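Notebook entry, May, 14.00. Jukden cell, capping task. Operator: D. Klinhom. Entry by M. Venckus.

Teleoperated demonstrations continued on the pill bottle set. The operator was asked to approach from directly above and to pause before contact – earlier runs were too hurried at this point.

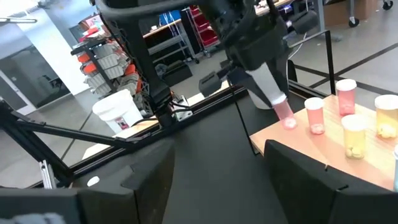 Wrist view, white cap over the open pink bottle.

Total now stands at almost 300 demonstrations. Run 28 is to be excluded, as the leader arm lost its connection. R. Chareonsuk will review the remainder before training.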